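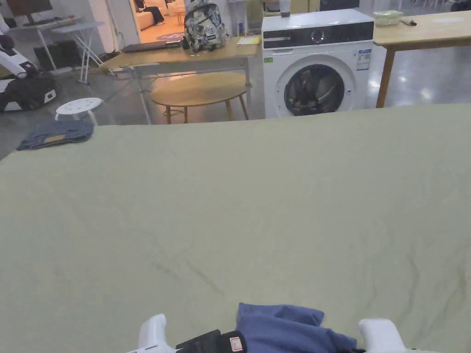 **Visit to the Tudham Textile Sorting Center**

The delegation from the Beyene Housing Trust visited the Tudham center on a Wednesday in March. The purpose was to learn how donated clothing and linens are received, graded and sent on to partner shelters.

The center occupies the former Zirnska mill and handled 3,833 bags of donations last year. Of these, 2,564 were passed for direct reuse. The remainder went to Eliseo, a fiber recovery firm in the same county – mostly worn knitwear and single socks.

Staff first led the group through the intake hall, where bags are weighed and logged by district. Grading takes place upstairs, and denim is kept apart from lighter garments from the start. The delegation asked about children's coats, which remain in short supply every winter. Center management confirmed that a separate appeal will open in the fall.

The visit ended in the loading area at 3 p.m. The Trust has asked for a copy of the grading guide and will review its own storage rooms before the next delivery. Parking at the mill is limited to six spaces, and future groups should arrive by bus.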